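Print | E-mail

3.2 Shared tables

Wiping was recorded at the round tables on the Hoteo walkway, 122 entries in all.
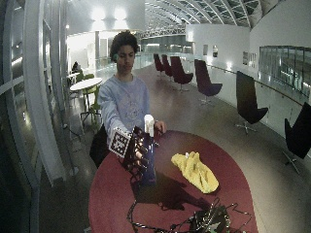 Figure 4. Round red table with yellow cloth; lounge chairs behind.

Users took the cloth and cleaner from the Hakden station.

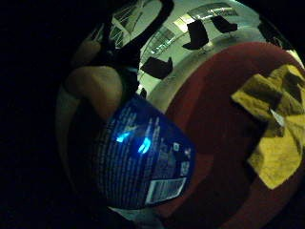 3.3 Placement of supplies

We use cookies. Accept | Settings

Labels were checked in August.
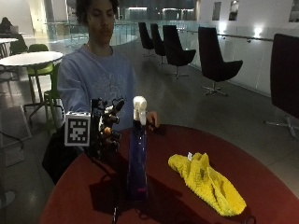 Return of supplies varied by table. Where the spray bottle stood upright near the middle and the cloth lay crumpled to one side, we coded both as "left out."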